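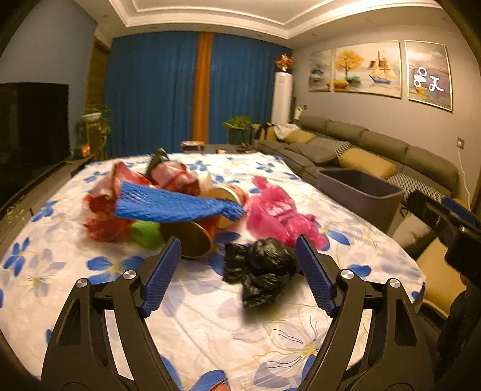 Black bag between the pads, pink bag and the blue netting still on the table.

Hi all,

Thanks for the nudge, I've been meaning to write this up since the weekend and kept getting distracted by the practice itself. Reply to the questions below, and then a bit of news about the Prerkholm entry at the end.

On 27th May, the Fidmont beginners' group wrote:
> Hello list, we're new to the tidy-up task and have a few questions
> before we start recording our own runs. Do you practise with real
> packaging or the foam blocks from the Kevomitz kit? Our lot find the
> blocks very easy and are getting a bit bored. Also, is one person
> meant to use both grippers, or do you pair up? And how long should a
> single run be? We've been doing really long ones and the files are
> enormous.

Real packaging, every time! We did the blocks for most of the autumn and everybody got terribly good at blocks, and then we put a crisp packet down and it was chaos. Plastic bags are the worst of the lot. They're shiny, they've got no proper shape, and if you come at them with the fingers wide open you push the bag along in front of you until it's up against something else. What works for us is going in from above with the fingers only part open, aiming for the thickest bit of crumple, and closing slowly. A knot or a twisted end is a gift, so take it.

The foam netting you get round fruit is the opposite, very forgiving. It squashes, it springs back, and you can pick it up almost anywhere. I'd start your beginners on that. The open plastic net is harder as it likes to hook on whatever's under it, and then you've lifted two things when you meant to lift one. (Under the Prerkholm rules that's a fault, even if both of them end up in the bin. I did ask.)

Cups and tubs are somewhere in the middle.
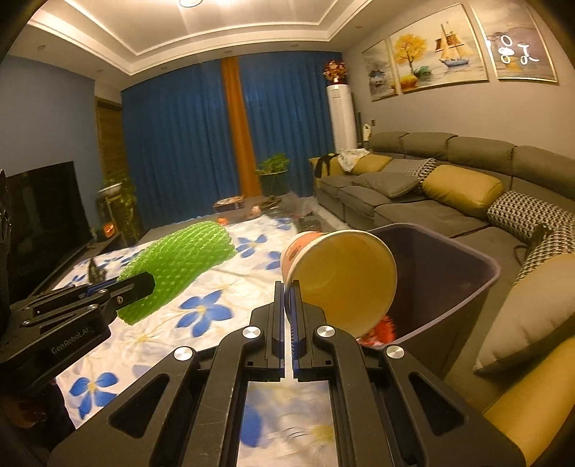

We had a long argument about whether to grab a cup by the rim or round the body, and I've come down on the side of the body for anything made of paper. The rim is easier to get hold of but it folds, and the cup swings about when you turn your wrist to let go. Whichever you choose, get your hand properly over the bin before you open up. Half our dropped items in the spring were people letting go early because they were already looking at the next thing – me included.

On one person or two: one person, both grippers, if you can manage it. Left hand fetches while the right hand lets go, that sort of rhythm. It feels like patting your head and rubbing your tummy for the first few goes and then it clicks. Our younger ones do pair up, one gripper each, and they have a lovely time, but their recordings come out jerky as they keep stopping to be polite to each other.

Length of run: keep them short. Ours are 40 seconds at most, then stop, save, muddle the pile up again and go. We've got 49 decent runs that way and threw out 11 where somebody talked themselves into a tangle. If a run goes wrong in the first few moments just bin it and start again, it isn't worth rescuing. And do change the pile between runs, with different things on top and different things underneath, or you'll end up training on the same bag in the same spot.

One more thing you didn't ask. Patterned cloths and rugs are well worth using. We trained on a plain grey mat at first and the software was thrown completely by big printed flowers, kept wanting to pick up petals. It's a lot better now that we've fed it plenty of them.

Right, Prerkholm. The heats are in September and we've put in for the Shenoy class, which is soft and crumpled items only. Teams need two operators plus a reserve, and we're short of a reserve. If anyone at Fidmont fancies it, reply to me off list, no experience needed as long as you can make the practice evenings.

I can also lend you a bag of clean wrappers to get going. Please rinse anything you add to it, we had a yoghurt incident.

Cheers,
the tidy-up table lot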